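Terracotta Tile Care and Sealing – Frequently Asked Questions

Do I have to seal terracotta?
Yes. Unglazed terracotta is porous and will absorb water, oil and grout haze. Tandum ships all floor tile unsealed unless the order states otherwise.

How long should a new floor dry before sealing?
Wait until the tiles and grout are dry all the way through. In a heated room this usually takes a few weeks. Tape a square of plastic film to the floor overnight. If moisture has collected under it by morning, wait longer and repeat the test.

How many coats are needed?
Apply 2 coats of penetrating sealer as a minimum. Very thirsty tiles may take more. Wipe off any excess before it turns tacky.

What does the white powder on my tiles mean?
It is efflorescence: salts carried to the surface as moisture evaporates. Brush it off dry. Do not wet-mop, which dissolves the salts and returns them to the tile. Do not seal over it.

Can I use vinegar or an acid cleaner?
No. Use a pH-neutral cleaner, diluted as stated on the label.

Which grout color should I choose?
Pale grout shows the grid clearly but stains sooner. Mid-tone sand or gray hides more. Test any pigmented grout on a spare tile first – dark pigment can lodge in the pores.

Does the tile color vary between batches?
Yes. Open several boxes at once and mix them as you lay. Orders over 200 square feet are normally packed from more than one batch.

Will terracotta work with light wood furniture?
Generally, yes. Pale wood with a fine grain sits well against an orange floor. Fit felt pads under table and chair legs.

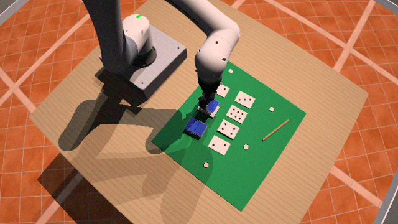
Light wood table on orange terracotta with thin, pale grout lines (computer rendering).

Can I order samples?
Yes, up to 2 per household. Samples show typical color only and are not matched to current stock.

Who do I contact about a damaged delivery?
Write to Lotte Verbruggen in customer service before any tiles are laid. Include the batch code from the box label. Messages received after noon on Friday are handled the following week.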